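4th June

I read again the story of Noah this morning, and I stopped at a place where I never stopped before. The door. It is written that the Lord shut him in. So Noah built the whole ark by himself, with all the measures he was given, but the door he did not close with his own hand.

I asked myself if he could have opened it. The text says nothing. In our Bible group at Rilgate we spent two evenings on the animals and the wood, and we passed over the door in one minute. I wanted to say something, but my English is slow when many people speak, and then the hymn started. It was number 214, which I like, so I was not sad for long.

The older Vũ Bible, the one I brought from home, uses for "shut" a word that we also use for a mother who closes the curtain when the child sleeps. I don't know if the Hebrew has this meaning. I looked in the big dictionary from the library, page 893, and I understood only half of it. Still, I would like it to be so. For many years I thought of this door as a punishment for the people outside. Today I thought first about the people inside, and I am a little ashamed that it took me so long.

But the people outside remain. I cannot read around them. A God who closes the curtain for one child leaves another child in the rain - and I have no answer to this, and the notes in my Skororen study book have none either.

I prayed a short time and then I made lunch.

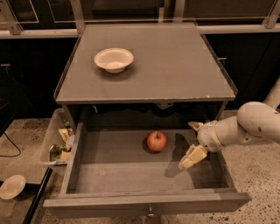 For the next meeting

Ask if we can go back to chapter seven before we begin with the tower. Bring the dictionary, if the library lets me keep it longer. Write my question on paper first, in simple words, so I can read it aloud - did Noah hear them knocking? Return the Akedo hymnbook, I have it since December.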